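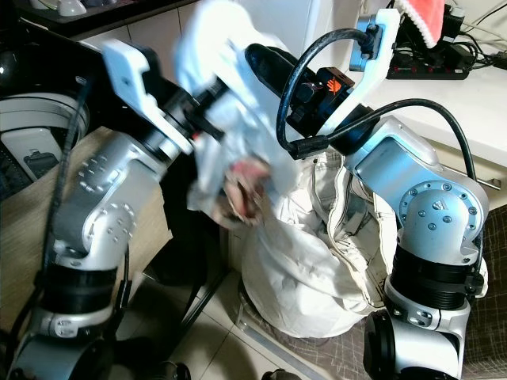 Kundell is a small guesthouse with 17 rooms in the old part of Bistmont, and we are looking for a housekeeping assistant for the coming season, starting in March. The work is mostly in the rooms and in the linen room on the ground floor. You will change beds, clean bathrooms, and sort what the guests leave for washing. Guest clothing comes down in a white laundry bag like the one on the floor in the photo, and it must be kept apart from the sheets and towels.

The position is 20 hours per week, in the mornings, from 8:30. One Sunday per month is also a working day, and for this you receive a free day in the same week. The pay is 1,195 per month before tax, with breakfast included on every working day.

We would like to meet a person who
works in a calm and exact way
can climb stairs many times a day (the house has no elevator)
speaks enough English to answer simple questions from guests

Experience in a hotel is welcome but not required. In the first two weeks you will work together with a colleague — after this you have your own floor. Shoes with closed toes you must bring yourself, the apron we give you.

The house is easy to reach with bus 46, stop Plornach. A parking place for bicycles is in the yard.

Please send a short letter and your phone number to the office of Kundell, Politis Street, Bistmont, or bring it to the front desk between 10 and 4. We answer to every letter, also when the answer is no.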